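Laundry room notebook, Ellesico building
March 11, 2022
Entry by: W. Khoo

Continuing from the October entries on drying times. Purpose today: settle the standard load for machine 1, write up the filter and door checks in one place, and close the open item about the door glass. The Vinell towels are the test load throughout. Bath sheets were left out because the old stock and the new stock don't weigh the same and I don't want to mix them again.

Load on the scale before washing, dry: 5 kg. Washed on the normal cotton programme, full spin, no softener. Weighed again out of the washer and the figure put on the card taped inside the cupboard door. Ekow's card from last time has the spin speed missing, so I can't compare the two properly. Please fill in every box, including the ones that seem obvious.

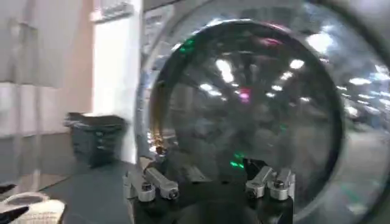

Door glass first. The open item said "cloudy, possibly scratched" with no position given, which is not much use to whoever picks it up next. Looking at the curved clear part straight on is a poor way to judge it, as it behaves like a convex mirror and you mostly get the ceiling lights back, a bright long one near the top and a row of ovals fanned out down the right. Film and fine scratches both disappear under that. Better to get down low and look across the surface with a torch held off to one side. Doing that I found film, mostly along the lower part, and one short scratch I can just catch with a fingernail. The film came off with warm water and a drop of washing-up liquid on a soft cloth. No abrasive cream on this, and no glass spray either, it smears and then the next person reports it as cloudy again.

The scratch is shallow and I'm leaving it. Measured length 26 mm. If it grows, write the new length next to this one so we have something to go by.

Rim wiped at the same time. Grit collects where the rim meets the clear part and a cloth over a fingertip doesn't reach it. A cotton bud does. Used 2.

Run 1. Standard programme, 5 kg load, filter cleaned beforehand. Noted the displayed time at the start and the real time at the end, and the two did not agree, same as in October. The display corrects itself after the first stretch, so the starting figure should not be used for planning. Weighed out at slightly above the dry weight. Two towels still cool and damp at the hem, both from the middle of the bundle. I had put the load in as it came out of the washer, without shaking anything apart.

Run 2. Same load rewashed, each towel shaken out before it went in. Real time 5 minutes shorter. All hems dry to the touch. One pair of runs doesn't prove much, but shaking out costs around a minute and I'd do it regardless.

Not done: the low-heat programme. Ran out of afternoon. Riquelme wants figures for the polyester-mix tablecloths and those need low heat, so that goes to the top of the list for next time.

Temperature and humidity in the room were read off the wall meter at the start of each run and are on the card. Window shut for both. In October we had it open for one and shut for the other, and I'd treat that pair of results as void. 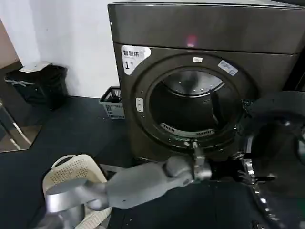

Machine 1 - filter and door checks

Same order each time, before loading, with the door swung fully out to the right so you have the whole opening to work in.

Filter. On this machine it is the curved grille with rows of small slots at the bottom of the opening, following the edge of the drum. Peel the lint off by hand first, in one sheet if it will come, then go along the slots with the soft brush. Don't use the stiff brush from the sink. Lint goes in the lidded bin, not the open one, or it ends up back on the floor by evening.

Lint from run 1 and run 2 kept in separate bags and weighed together at the end of the day on the small scale: 136 g with the bags. I should have tared the bags first and didn't, so the number is only good as an upper limit. Empty bags to be weighed next time and subtracted.

Drum. Hand round the inside, feeling for anything left behind. Found one hair grip and a bit of thread wound on itself. Neither had marked the towels.

Door seating. Look at the catch on the left of the ring and clear any fluff from it, then close the door with the flat of the hand. It should take a firm push and no more. If it needs a second go, stop and look for a caught corner of fabric. Slamming was how the catch on the old machine went.

Stickers. Leave them where they are. I was asked whether the one on the right of the door ring could come off, as it sits crooked. The print is small and I haven't worked out what it says, so it stays until somebody has read it. The unit number label above left of the opening also stays, the cards refer to it. When writing up, use "machine 1" as on the label. "The grey one" appears in four old entries and I've stopped trying to guess which dryer was meant.

Outside of the cabinet. Damp cloth, then a dry one, along the control panel and down the front. The dark finish shows every drip if it is left to dry on its own. Wring the cloth out well before going near the panel.

Open items

Low-heat runs on the tablecloths, same weighing method.
Empty bag weight for the lint figure.
Scratch on the door glass - check length again in a month.
New soft brush. The present one is losing bristles and I picked several out of the lint.
Ekow to say what spin speed was used on the October card, if anyone still remembers.

Towels folded and back on the second shelf, test set kept apart from general stock with the green tape on the shelf edge. Please don't lend them out. - Wahyudi Khoo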